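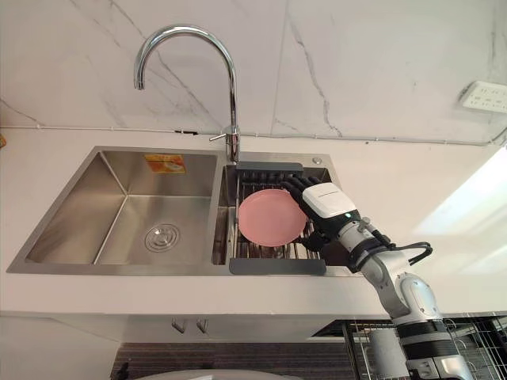 So the question I keep getting asked, mostly by people who hate washing up, is whether a robot can do the dishes yet. Short answer, sort of. Long answer, it depends what you mean by the dishes and how long you've got.

I've been going over to the Tollumance kitchen since September, on and off. Small outfit, proper kitchen with a sink and a dishwasher and a drying rack, because they got fed up of testing on tables. Fair enough. Tables are easy. Everything on a table is at one height and has space round it. A kitchen is all edges.

And the job they're on at the moment is plates. One plate at a time. Drying rack, dishwasher, that's the whole world for now. Sounds tiny. It is not tiny.

Think about what you do with a plate. You don't look at it, much. You get your fingers under the rim, you feel which way it wants to tip, you change your grip halfway without noticing. If it's slippy you squeeze more. If it knocks the tap you ease off before you've even heard the clink. I stood at my own sink last night trying to notice all this and got so slow at it that the water went cold.

The robot has none of that for free. Somebody has to give it each bit. Where the rim is. How hard is hard. What to do when the plate leans the wrong way and the arm is sort of in its own road. A thin flat thing is about the worst shape going, I think, there's nothing to get hold of but the edge, and from some angles the edge is nearly nothing at all.

Then there's the dishwasher. I had assumed the dishwasher would be the easy half — it's got slots! It's made for plates! But the slots are the problem. You need to come in straight, between two bits of wire, with a hand that's far wider than the gap, and you can't see much once you're in there because your own fingers are in the way.

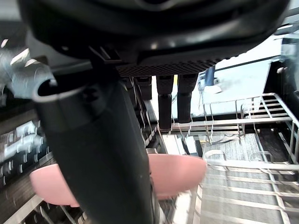
The pink plate and the wire rack, from the gripper's end of things.

Wire is horrible for cameras as well, or so I'm told. Thin, shiny, repeats itself, you can see straight through it to more wire. A person sorts that out in no time. The software they use (it's called Gastard, don't ask me) has opinions about which row is which and the opinions change.

Numbers, for those who like them. On the day I kept a tally they ran 55 goes at the plate. Nearly 8 minutes for the slowest. I could have done the whole Christmas lot in that and dried the glasses. The quick ones were under 2, which is still an age for one plate, but I'll admit I stopped looking at my watch on those. You get drawn in. You start leaning when it leans.

What I'd say is better than last year is the recovering. Used to be, thing goes a bit wrong, everything stops and someone walks over. Now it'll have another try, from a slightly differnt angle, and quite often that's enough. Doesn't sound like much but I reckon it's most of what being any good at chores is. I drop stuff all the time. I just pick it up again.

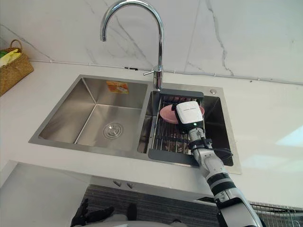
The other thing is tidiness, and I don't mean theirs. A chore in a real house is never the one chore. It's move the pan, then the plate, then find the pan was on top of a fork, then somebody's left a mug in the way and it's got a teabag in it. My sink on a Sunday sort of evening would finish this machine off. It nearly finishes me off. Plates on their own are a good place to start but they are a start.

And cost. People always ask cost. I don't know and they wouldn't say. The Idomau lot claim they'll have one in rental flats in 7 years, Uddin reckon sooner but Uddin always reckon sooner. I'd not cancel your rubber gloves.

Would I have one? If it did the plates while I was out, and took all afternoon over it, yes, tomorow. I don't care if it's slow. The dishwasher's slow. Slow's fine if I'm not stood there. What I can't be doing with is one I have to watch, and right now you have to watch it.

Going back in a few weeks, they say bowls are next. Will report. Right, got to run, tea's on and there's a pile in my own sink from yesterday.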